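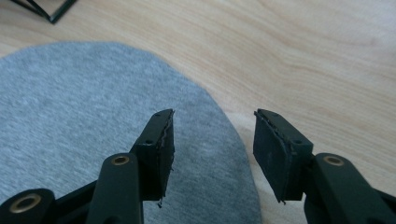
Gray mat on the table surface, curved edge toward the top. Attachment 1 of 1.

Ticket: Finish marking under gray fabric mat, pale wood table
Queue: Furniture and surfaces
Opened by: Sowmya Sastry
Assigned to: Shobha Pisharody
Product: Dovalness table, clear satin finish
Accessory: Illard oval mat, gray
Priority: Low
Status: Resolved, monitoring

Problem as reported

After the mat has been left in one position for several weeks, the finish underneath looks duller than the rest of the table. The dull area follows the outline of the mat and is easiest to see from a low angle with the window behind it. No change in color that I can detect. The surface inside the outline drags slightly when I run a dry fingertip across it. Outside the outline it doesn't.

Second issue, possibly related: the mat will not lie flat. It wrinkles near the middle and the wrinkle comes back within a day of being smoothed out. I have not ironed it because the care tag has come off.

The table is wiped with a damp cloth after meals. Cleaner is the Wirnora surface spray, used maybe twice a week. I don't always lift the mat when I spray.

Sowmya Sastry

Log

Entry 1, Shobha Pisharody, 9:40 a.m.

Thanks for the attachment. Please don't polish or oil the area yet. A few questions before we try anything:

Does the mat have a backing, or is it the same fabric on both sides?
Has anything hot been set on it?
How long does the spray stay on the surface before it is wiped?
Is the table near a heater or vent?

Entry 2, Sowmya Sastry, 11:15 a.m.

Same fabric both sides. No rubber, no dots. A teapot goes on it most mornings, on a cork trivet. Spray is wiped right away on the bare wood. Near the mat I probably leave some behind along the edge. Nearest vent is on the opposite wall.

Entry 3, Shobha Pisharody, 1:05 p.m.

No backing is good. The marks we see most often on this finish come from rubber or vinyl softening the top coat, and those don't come off with cleaning. Heat through a cork trivet is unlikely to give a mark in the shape of the whole mat.

Working theory is spray residue. It wicks under the edge, the fabric holds it, and it dries as a film. That would explain the drag. Please run the following in order and stop if the surface turns white or sticky.

Step 1. Take the mat off and leave the table bare overnight.
Step 2. Wring out a white cotton cloth in plain lukewarm water. Wipe a test patch the width of your hand, half inside the outline and half outside, along the grain.
Step 3. Dry at once with a second cloth.
Step 4. Check from the same low angle. Report whether the line between dull and clear is still visible in the patch.

No sandpaper, steel wool or melamine sponge at any point.

Entry 4, Sowmya Sastry, 8:20 a.m.

Bare overnight, no change. Test patch wiped and dried. The line is fainter but I can still find it. The first cloth picked up something grayish. Can't tell if it is dirt or fiber from the mat.

Entry 5, Shobha Pisharody, 10:30 a.m.

Either would fit. Repeat on the same patch with one drop of unscented dish soap in a bowl of water, then a plain water wipe, then dry. If the patch clears, do the rest of the outline the same way, in sections. Keep the cloth damp only. Water should not bead up behind it.

For the mat: check for dye transfer first. Press a wet white cloth on one corner of the curve for a minute and look for color.

Entry 6, Sowmya Sastry, 4:45 p.m.

Patch cleared with the soap. Did the rest in five sections. Outline gone except for a short stretch on the window side, which took a second pass. Surface no longer drags.

No color on the white cloth from the mat. Washed it by hand in cool water, rinsed three times. The first rinse foamed without any soap added, so there was cleaner in it.

Entry 7, Shobha Pisharody, 5:10 p.m.

Residue confirmed as far as I'm concerned. Dry the mat flat on a towel, pulled to shape by hand. Hanging it will stretch one end. Once dry, press from the back on low, no steam, with a thin cloth between. Work from the center outward. Wait until the mat is fully dry and cool before it goes back on the table.

Entry 8, Sowmya Sastry, 9:05 a.m.

Mat dry and pressed. Lies flat at the edges. A shallow wrinkle remains near the center, much less than before. Acceptable.

Resolution

Cause: dried cleaner residue held under the mat. Top coat not damaged. No finish repair or replacement needed.

Going forward: lift the mat before spraying, apply cleaner to the cloth instead of the table, and move the mat to a different spot every couple of weeks. Wash the mat if it starts to feel stiff.

The remaining wrinkle is left as is. The customer will reopen the ticket if the outline returns.

Closed by: Shobha Pisharody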